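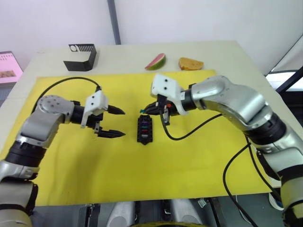

Head camera view. Left gripper open, right gripper closed, slotted holder between them on the yellow mat.

Stustine Tabletop Set

Hello and welcome! Stustine is the two-arm manipulation set put together by the Tastham student robotics club, and we're very happy to finally have it somewhere other people can get at it. It started as a club project to give our newer members something real to train on (simulation is fine, but everybody wants to see the arms move!) and it grew until we had 194 episodes we were proud of.

If you're in a school club or a class and want a small set that fits on an ordinary laptop, please take it, break it, and tell us what you found.

What's in it

194 episodes, recorded by teleoperation
12 operators, all club members, most of them in their first year
Head camera video for every episode
Joint positions and gripper opening for both arms, time-aligned to the video
One plain-text instruction per episode, written by the operator
A success flag, set by a second person watching the replay

Total size is 2,180 MB unpacked. There are no wrist camera streams in this version.

The tasks

Everything happens on one table with a yellow mat. The main family of tasks is called "slots" and uses the small black holder with colored inserts. Operators pick up, put back, swap or hand over small parts between the two arms. Handovers are the fun ones, and also where most of our failed episodes come from!

The second family is "clear and place", where an object goes from the back of the table to the mat or the other way around. Objects at the back vary a lot between episodes. We like that, and we kept it that way on purpose so a model can't lean on one fixed background.

Instructions are short and a bit uneven, the way people really talk. One operator writes "put purple back", another writes two full sentences. We fixed spelling and left the rest alone.

Folder layout

episodes/ has one folder per episode, numbered from 000 to 193
episodes/NNN/head.mp4 is the video
episodes/NNN/state.csv has the joints and grippers, left arm columns first
episodes/NNN/task.txt is the instruction
splits/ has train.txt and test.txt
tools/ has the loader and the replay viewer

Left and right always mean left and right in the head camera video. Early on we had two people using opposite conventions, and it cost us an entire Tuesday evening to sort out. If you find an episode where the columns look swapped, open an issue with the episode number and we'll check it right away.

Getting started

Unpack the archive, go into tools, and run:

python replay.py --episode 12

You should get a window with the video on top and the gripper curves scrolling underneath. It's a really nice way to get a feel for the data before training anything, so do try it! Press the space bar to pause and the arrow keys to step one frame at a time.

To load everything for training, use load_all() from loader.py. It gives you a list of episodes with video frames, states and text. If you run out of memory, pass max_frames=800 and it will cut longer episodes at that point. Be careful with that setting on handover episodes, where the good part often comes late.

Our baseline

The baseline is called Leka. It's a small imitation policy written by Prasetyo Latuheru as his end-of-year project, and it trains overnight on one graphics card. Leka is good at reaching and decent at picking from the slots. It is pretty bad at putting an insert back, especially when it comes in at an angle. We'd love to see somebody beat it! The code and the config file are in tools/leka.

Known problems

Episodes 031 to 036 have a gripper reading that drifts upward over time. The joints are fine.
Cables can pass in front of the mat and hide part of the holder. We kept those episodes.
The success flag is strict on "slots": an insert resting crooked counts as a failure.
Lighting changes between sessions, and we haven't labeled it.

Using it

Free for classes, clubs, research and tinkering. Please name the set and the club if you publish something with it. Don't use it to judge whether a policy is safe around people, it was never built for that.

Who made it

Neville Wragg runs the club, built the recording software (it's called Lilter, and gets its own repository once the setup guide is readable) and reviewed every replay. Prasetyo Latuheru did the loader, the splits and Leka. The other operators asked to be listed by number, so they are op01 through op12 in the metadata, with Neville and Prasetyo mixed in.

The next version is planned for February. Wrist cameras are at the top of the list, followed by more handovers. If you have a task you'd like us to record, put it in the issues with the label "task idea".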